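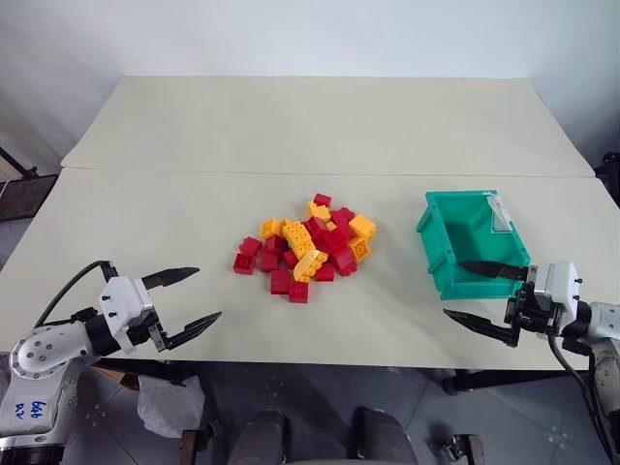
Red and yellow building blocks on a cream tabletop.

Laxdal Pocket Door Frame Kit, with the Goltusura soft-close add-on
Reviewed by Sigrún Þorgeirsson

I have wanted a pocket door between our kitchen and the back hall for as long as we've lived in this house. The old swinging door opened into the hall, right where everyone takes off their boots, and if somebody was standing at the coat hooks you had to knock on your own kitchen door to get through. We lived with it, then we took it off its hinges and lived with that, and then winter came and the kitchen was freezing. So in November I finally ordered the Laxdal frame kit, and I am so pleased with it that I've been sliding the door open and shut for visitors who did not ask.

For anyone who hasn't shopped for one of these, the kit is the part that goes inside the wall. You get the header with the track already in it, the split studs that make the pocket, two hangers with wheels, a floor bracket for each pair of studs, a guide for the bottom of the door, and a bag of screws. You supply the door, the drywall and the trim. I bought mine from Tustmont, the building supply place out past the fairgrounds, and I paid full price like everybody else.

What made me pick it

I looked hard at the Orex kit first. It costs less, and a cousin of mine has one in a powder room that has held up fine. But when I stood in the aisle and squeezed the split studs on the display model, they gave. The Laxdal studs are wood wrapped on both sides in steel, and they hardly moved when I leaned on them. If you've ever lived with a pocket door that scrapes because somebody hung a heavy mirror on the wall and bowed it in, you'll know why I cared. I was also planning to tile the kitchen side up to chair height, so stiff was what I wanted.

The other thing I liked was the track. It slides out of the header from the open side, after the wall is finished. In my aunt's house, getting at a bad roller meant cutting into the plaster, and the patch never did match. With this one you take off one piece of trim at the head of the doorway, back out the screws, and the whole track comes to you. I've tried it once already, just to prove to myself it could be done, and it went back in with no fuss.

Putting it in

I did most of the work myself, with my brother-in-law on the other end of the header. We opened the wall over a weekend and had the frame standing by Sunday afternoon. Mind you, that was with a wall that wasn't holding anything up, and with only one light switch in the way. If your wall is load-bearing, or full of pipes, talk to a contractor before you order anything. We had an electrician move the switch to the other side of the doorway, and I'd tell anyone to get that scheduled early. It was the only part of the job I had to wait around for.

The rough opening has to be a little more than twice the width of the door, plus room above for the header. The instructions give a table for each door size and the table is right. I checked it against my tape more times than I'd like to admit. The header comes cut for the widest door and is marked along its length for the narrower ones, so you saw it at your line and go. The marks are stamped into the wood, too, so they don't rub off when you drag the thing across a garage floor!

Getting the header level is the whole game. The door will roll to the low end if there is one, and it will do it slowly, in the night, and you'll come down to find it half open. We used a long level and shims and took our time. The end brackets have slotted holes, so you can put in one screw, nudge the header up or down, and lock it when you're happy. I loved those slots. On a project like this you're always holding something heavy overhead while somebody else hunts for the drill, and having a bit of forgiveness built in makes everybody nicer to each other.

After that the split studs clip to the floor brackets and screw into the header, and it goes fast. Snap your chalk lines first. The kit tells you to, and I almost skipped it.

The instructions

Better than most. They're drawn large, one step to a page, and the words are short and clear. There are 5 pages on adjusting the door once it's hung, which seemed like a lot until I was up on the ladder and wanted every one of them. My single gripe is with the page on drywall screws. It tells you to use short ones over the pocket, but it mentions this at the very end, after you've presumably hung your drywall. Read it first. A screw that pokes through into the pocket will put a scratch down the face of your new door, and you won't know until you pull it out and there it is.

About the soft-close

The Goltusura add-on was another $71, and I went back and forth over it in the store. I'm glad I gave in. It's a small damper that rides in the track and catches the door for the last few inches in each direction, then draws it gently home. We have a solid wood door, salvaged, five panels, and quite heavy. Without the damper I think it would hit the jamb with a real thump. With it, you give the door a push on your way past, carrying a basket or a pan of something, and it finishes the trip by itself. My mother, who thinks most of my house projects are foolishness, has asked me to put one in at her place.

It does need setting up. The catch that trips the damper has to be in just the right spot on the track, and mine was off by a hair the first time, so the door stopped short and sulked. I loosened it, moved it toward the jamb, tightened it again and it's been perfect. You also need to fit it before the finished trim goes on, or at least it's far easier that way. Tustmont sells it on a different shelf from the frame kits, by the cabinet hardware, so ask at the counter.

Living with it

The kitchen is warm again. The hall feels twice the size — I know it isn't, but there's room now for a bench where the door used to swing, and the boots have gone under the bench. The door runs so quietly that I can close it in the morning with the kettle on and not wake anyone upstairs. I tiled the kitchen side just as I'd planned, and the wall feels as firm there as it does in the next room over.

A few small complaints. The floor guide that comes in the bag is plain plastic and looks cheap against a nice door; I replaced it with a brass one from my odds-and-ends drawer. The rubber bumper at the back of the pocket is stuck on with adhesive, and I added a screw to mine because I don't trust adhesive in a place I can't see. And there's no door pull included, which I knew, but I'd left it off my list anyway and spent several days opening the door with my fingertips.

Also, a pocket door will never seal the way a hinged one does. Cooking smells still get through the gap a little, and so does the radio. If you want one for a bathroom or a bedroom where somebody sleeps during the day, think about that before you cut the wall open. For a kitchen, a pantry, a laundry room, or a den that gets closed off when company comes, I can't think of anything I'd like better.

Would I buy it again? I already have. The second kit is leaning in the garage, waiting for the pantry, where the door opens straight into the refrigerator and has the dents to show for it. I'll be using the same frame and the same damper, and this time I'm calling the electrician first.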